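How to Set Up a Dark Backdrop and Tabletop at Home

Filed under: Workshop and Studio
Print this page

I put off learning to do this for years, because every guide I found seemed to begin with a trip to an expensive store. You really can get a lovely deep black background with a table you already own and a length of cloth, and once you've done it a couple of times it goes up in the time it takes to make a pot of coffee!

What you'll need

A sturdy table, dark gray or black on top if you can manage it
A piece of black fabric, at least 2 yards wider than the table
A curtain rod or stand to hang it from
16 spring clamps (I buy the plain ones from Cullinane, in the bag)
A lint roller and a steamer or iron

Choosing the fabric

Shiny cloth will break your heart. Satin and most cheap polyester catch every bit of light in the room and come out a streaky gray. Go for something with a dull, soft surface, such as velvet or a heavy brushed cotton. Take it over to the window at the store and tilt it back and forth, and if you see a sheen, put it back on the shelf. My first piece was a remnant from Kumeck and I still use it, moth hole and all.

Hanging it

Pull the table well away from the wall before you do anything else (I have forgotten this more times than I care to admit, and it's no fun with the cloth already up). Hang the fabric so it falls past the back of the table and keeps going toward the floor. Start clamping in the middle and work outward, giving a gentle tug each time. Then bring the two ends forward a little so they curve around behind the table. You want cloth filling the view all the way down to the table's far edge, with no strip of wall peeking through.
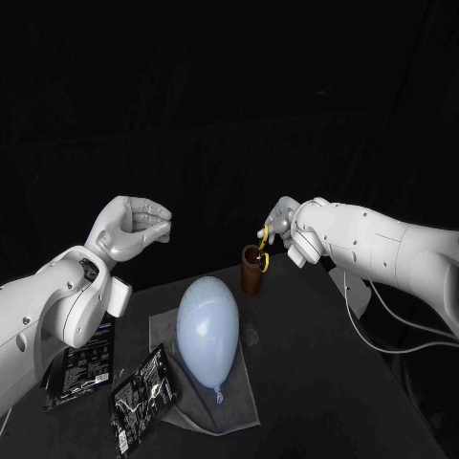
Don't fret over every last fold. A quick pass with the steamer takes out the sharp creases from storage, and the soft ones that are left mostly sink into the black if your light is kept off them. Keep your lamp forward and to one side, aimed at the tabletop, and move it a few inches at a time until the cloth goes quiet.

White and pale things are a joy on a setup like this, but they get too bright in a hurry, so turn the lamp down before you fiddle with anything else. Black things are another matter, and I'd save those for a lighter cloth.

Putting it away

Roll the fabric around a cardboard tube, good side in, and go over it with the lint roller as you roll. Mine lives behind the closet door with the clamps in a coffee can beside it.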